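Folding pale tops on a white table: notes on method

I have been folding the household's tops the same way since November and the method has settled enough to write down. It covers long sleeves and short sleeves in plain jersey or similar. Shirts with buttons are a separate subject and I still hang those.

The surface matters more than I expected. I used to fold on the bed, where the mattress gives way under your hands and every crease you press out comes back a little to one side. A hard, smooth table at hip height fixes most of that. The fabric slides when you want it to and stays put when you let go. The disadvantage of a white top is contrast. A navy jumper shows its outline at once, whereas a cream one has to be read from its seams and shadows, and it is easy to fold along a wrinkle in the belief that it is an edge.

For that reason I begin with the side seam. Lay the garment lengthwise, so that the long axis runs left to right in front of you, and find the seam before doing anything else. If it is straight, the body is straight. If it wanders, lift one end, pull gently and set it down again. Smoothing with the flat of the hand at this stage only pushes the error along the cloth.
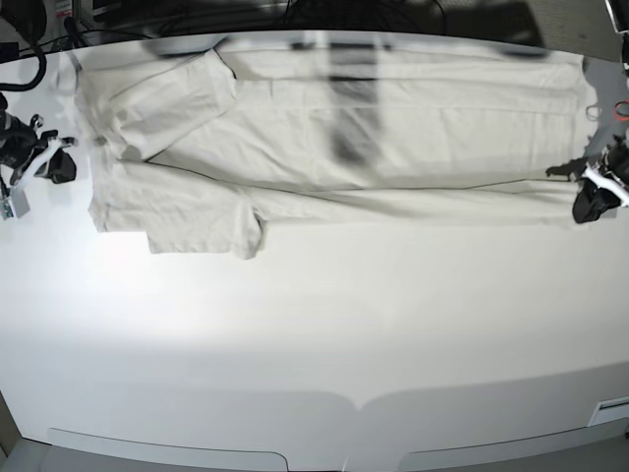 Long-sleeved top laid lengthwise, with the seam as the reference line. The left end is still bulky.

The bulk at one end is the usual trouble with long sleeves. Two or three layers land in the same place and the finished packet comes out as a wedge. Wedges do not stack. I tried to correct this by alternating direction in the pile, thick end left, then thick end right, and it works up to a point, but the pile leans as soon as you take one from the middle.

Merike Kazlauskienė, who shared a flat with me in Bradon and folded everything she owned, sheets included, laid each sleeve diagonally across the body and then turned the cuff back down towards the hem. This spreads the layers over a greater length. It takes longer than folding the sleeve straight across. For thick cotton I think it is worth the time, and for thin jersey I don't bother.

The next problem is the cloth that arrives at the table in a heap. Anything straight from the basket has to be opened out first, and the quickest way in is to look for an edge. A long edge on the uppermost layer is the best candidate. Take hold of it near the middle, raise it a little, and see what comes with it. If only one layer moves, follow the edge outwards to a corner. If everything moves, you have hold of a fold, so put it down and try further along.

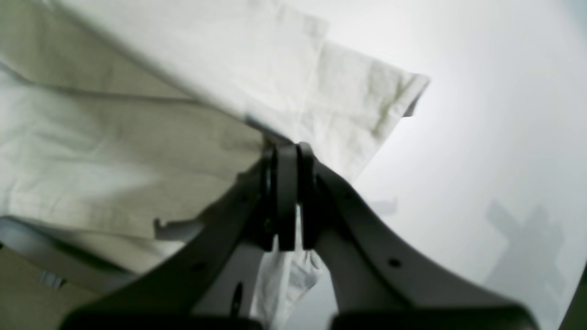

Once you have one corner, the second is normally at the other end of the same edge, and from there the work is routine. I would add that shaking the garment out in the air is faster with small things and slower with large ones, where the far end drags on the table and folds itself under. Pulling along the surface is dull but repeatable.

Short-sleeved T-shirts are simpler. I lay them sideways, collar to the left, and draw the far edge tight between the two top corners before folding anything. The tension takes out the creases that run across the shirt, and the rest can be dealt with afterwards. Both corners need to be held at the same height, otherwise the slack collects on one side and you get a diagonal ripple through the chest.

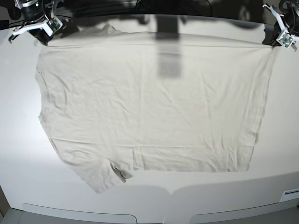 From that position the far edge comes over towards you and meets the near one, the sleeve goes in, and the strip is folded in thirds. I measure nothing now, but when I started I cut a strip of card 17 cm wide to suit the drawer and folded against it. Lambros Panagiotou pointed out in a comment on an earlier post that the card should be slightly narrower than the drawer, to allow for the fold itself. He was right and I trimmed it.

Small items I leave until last. They need a fingertip grip and a bit of patience, and they are best picked up from the side with a clear approach on both faces. Pressing down from above only flattens them against the table.

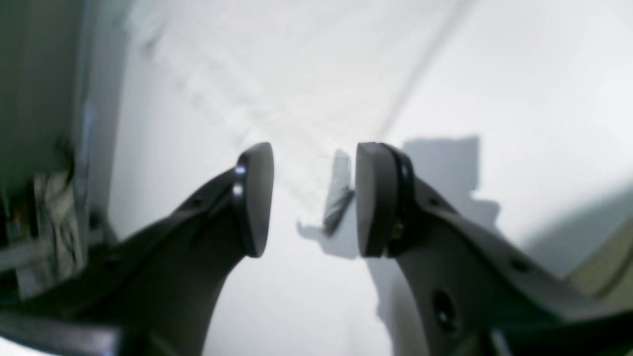

The remaining question is storage. My drawer is 60 cm across inside, which takes three columns of packets at the width of the card and leaves a gap at the side for socks. Standing the packets on edge gives better access than stacking them flat, though the thin ones slump once the row is half empty. A bookend holds them up. I have one in the T-shirt drawer and need to find a second for the long sleeves.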